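Ticket 131 — Canopy net on daybed sags on one side, gap at the top fold
Product: Lendholm canopy set, white, with wooden spreader stick
Category: Textiles and hangings
Status: Resolved

Opened by customer, 9:14 a.m.

I bought the Lendholm canopy set for the daybed in our back bedroom. It went up fine in November but the left side has started to sag. The fabric droops between the ceiling ring and the wall hook, and a gap has opened near the top where it used to fold over itself. My daughter sleeps there in the summer and we use it to keep mosquitoes off, so a gap is a problem.

What I have tried so far:
Took the canopy down and rehung it. Same result.
Tightened the ceiling ring. It was already tight.
Moved the wall hook up 4 inches. The sag got smaller but the bottom hem no longer reaches the mattress.

The instructions mention a stick but do not say which channel it goes in. There are two channels on mine, one near the top and one lower down.

Reply from support, 10:40 a.m.

Thank you for the details. Please put the wall hook back where it was. The hem is cut to reach the mattress at the original height and you will lose coverage if the hook stays up.

The stick goes in the upper channel. The lower channel is for the optional weight cord, sold separately by Jaidee, and can stay empty. If the stick is in the lower channel the top has nothing to hold it open and it will droop toward the wall.

Before you put the stick back, please check two things. Look at both ends and see whether they are flat or split. Then lay the stick on a table and roll it. If it wobbles, it has bowed and we will replace it.

Reply from customer, 1:22 p.m.

Hook is back in the old holes. The stick was in the lower channel, so that explains part of it. The end I can see is flat, no splits. I rolled it on the kitchen table and it wobbles a little, not much. 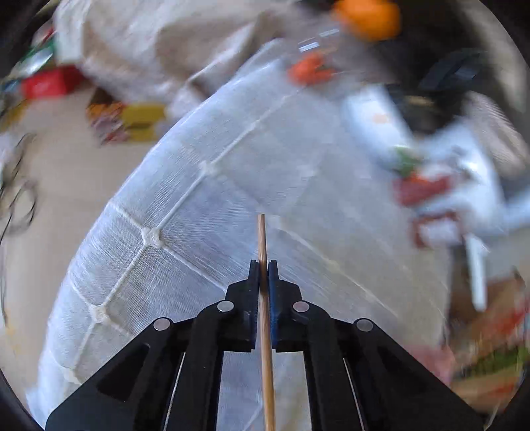 I also measured the upper channel. The stick is 14 mm shorter than the channel, so it slides back and forth if I tilt the canopy. I don't know if that is normal — the old Sorkar canopy we had before was a tight fit and never moved.

One more question. Can the fabric be washed while I have it down? It is dusty along the top.

Reply from support, 2:05 p.m.

A little play in the channel is normal on this model. To stop the sliding, put a few stitches across the open end of the channel once the stick is in. Use white thread and stay on the hem. Do not stitch through the sheer part, as it will pull.

A small wobble should not cause trouble, but we are sending a new stick anyway. Keep using the old one until it comes.

Yes, you can wash it. Take the stick out first. Cool water by hand, mild soap, no wringing. Hang it over a shower rod to dry. Do not tumble dry — the cords shrink faster than the fabric and the whole thing puckers.

Reply from customer, 7:48 p.m.

Washed, dried and back up with the old stick in the upper channel. Stitched the end as you said. The sag is gone and the fold at the top closes again. Hem reaches the mattress.

I will swap the stick when the new one comes. Please close.

Internal note

Replacement stick booked through Skedgate, no charge. Instruction sheet needs a line saying upper channel. Passed to the print team.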